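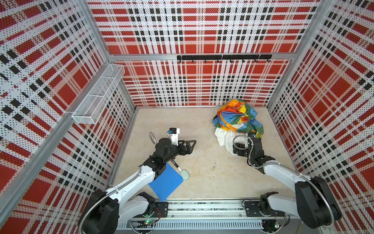
有孔パネルの壁面に設けたフックレールと、床の上の布類

布を掛ける場所、布を畳む場所
共用備品の収納に関する見解

Praltia生活環境室

当室では、集会施設や学習施設における共用備品の管理について、かねてより各施設からの相談を受け付けてきた。昨年度に寄せられた相談のうち、件数が最も多かったのは布類の収納に関するものである。テーブルクロス、間仕切り用の幕、行事用の飾り布、清掃用の白布など、施設が保有する布は想像以上に多岐にわたる。Rovlow会館の備品台帳には1,858点が登録されており、布類の占める割合は年々高まっている。

これに対し、多くの施設が最初に講じる措置は収納用品の追加購入である。壁にレールを取り付け、フックを並べ、網かごを掛ける。いずれも有効な手段であることに異論はない。しかしながら、当室は、収納用品の増設を整理の第一歩とする考え方には賛同しかねる。壁のフックがすべて空いているにもかかわらず、布が床の上で山になっている光景は、施設を訪れれば容易に目にすることができる。設備の不足を理由とする説明は、このような場合には成り立たない。

問題の所在は、布の性質と収納方法との不一致にあると考える。フックは、輪や紐の付いた物、あるいは柄のある物を掛けるための器具である。前掛けや手提げ袋であれば、使用後に一動作で戻すことができる。一方、大判の布には掛けるべき箇所がない。無理に掛ければ一点に重みが集中し、生地が伸び、やがて床に落ちる。利用者は一度落とした布を二度掛け直すことはしない。壁の小型フックに大判の布を割り当てる計画は、当初から守られない前提で作られた規則に等しい。

網かごについても同様のことがいえる。細長く、仕切りのあるかごは、小物の分類には適するが、厚みのある布を受け入れるようには作られていない。加えて、高い位置に固定されたかごは中身が見えにくく、背の低い利用者には手が届かない。Vornum地区の分館では、かごの設置位置を18センチメートル下げただけで利用の頻度が上がったとの報告を受けている。費用は一切かかっていない。

以上を踏まえ、当室は、大判の布については畳んで平置きにすることを原則とすべきであると主張する。棚がなければ、浅い箱を一つ床に据えるだけでも差し支えない。肝要な点は、畳む動作を施設の標準作業として位置付け、利用終了の手順に時間として組み込むことにある。片付けの時間を利用時間の外に置いている施設が少なくないが、その時間は結果として誰かの無償の労力によって補われている。

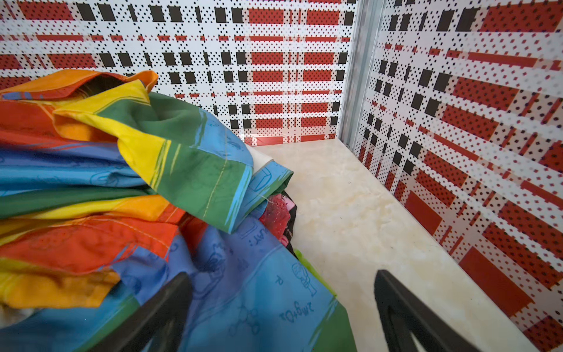

畳み方の統一を求めると、必ずといってよいほど、利用者に細かな手順を強いるのは煩雑であるとの反論が寄せられる。この懸念には一定の理があり、図解入りの手順書を何枚も掲示する方法は当室としても推奨しない。むしろ、布そのものが備えている目印を活用すべきである。虹のような幅広い色の帯を持つ布であれば、帯の境目に沿って折るという一言で足りる。緑の帯を横切る縫い目のように、明るく真っすぐに見える線もまた、折り位置の基準として利用できる。さらに、青い部分に分子のような図や「2MgO2」といった文字が入っているのであれば、その面を外側に向けて畳むことにより、札を付けずとも何の布であるかを判別できる。丸めたままでは、文字は横を向き、図は折り重なった生地に隠れ、探す者は一枚ずつ広げて確かめるほかない。

この点は、無地の白布についてはそのまま当てはまらない。白布には色の境目も図柄もなく、表裏の区別さえつきにくいものがある。Fu学習室においては、白布の隅に短い色糸を縫い付け、その隅を手前に出して畳む方式を採っている。材料費は全数分で2,000円に満たなかったとのことであり、他の施設においても十分に実施可能な水準である。既製の管理札を購入する前に、検討に値する方法であると考える。

また、色柄の布と白布とを同じ場所に重ねて置く慣行は、早急に改めるべきである。清掃に用いる白布と、展示や催しに用いる色柄の布とでは、使用後に必要となる手入れが異なる。両者が一つの山になっていれば、どちらが使用済みであるかの判断は困難となり、結局はすべてを洗うか、すべてをそのまま使うかの二者択一に陥る。前者は経費の面で、後者は衛生の面で望ましくない。置き場を二つに分ける措置は、いかなる分類表よりも先に行われるべきである。

なお、壁面のフックを撤去せよというのが本稿の趣旨でないことは、念のため申し添える。空いたフックは、そこに掛けるにふさわしい物が割り当てられていないことを示しているにすぎない。ほうき、計量用の器具、紐付きの袋など、掛ける収納に適した備品はどの施設にも存在する。レールを増やす前に、現在あるフックの一つ一つについて、掛ける物の名を決めていただきたい。決められないフックがあれば、当面は空けておいてよい。埋めることを目的とした割り当ては、遠からず布の一時置き場へと変わるためである。

経費の観点からも付言する。収納用品は一点ごとの価格が低いため、購入の是非が十分に審議されないまま支出される傾向がある。当室は、布類の収納に関する購入申請について、申請前に20日間の試行期間を設け、その間は手持ちの箱と棚のみで運用することを提案する。試行の結果、なお置き場が不足することが確認されたものについては、速やかに購入を認めるべきである。試行中の記録は簡素なもので足り、置き場に戻されなかった布の種類と、その理由として考えられる事項を書き留めておけばよい。

当室としては、11月に予定される備品点検に合わせ、各施設において布類の置き場と畳み方の見直しが行われることを期待する。見直しに際しての相談は、従来どおり生活環境室の窓口で受け付ける。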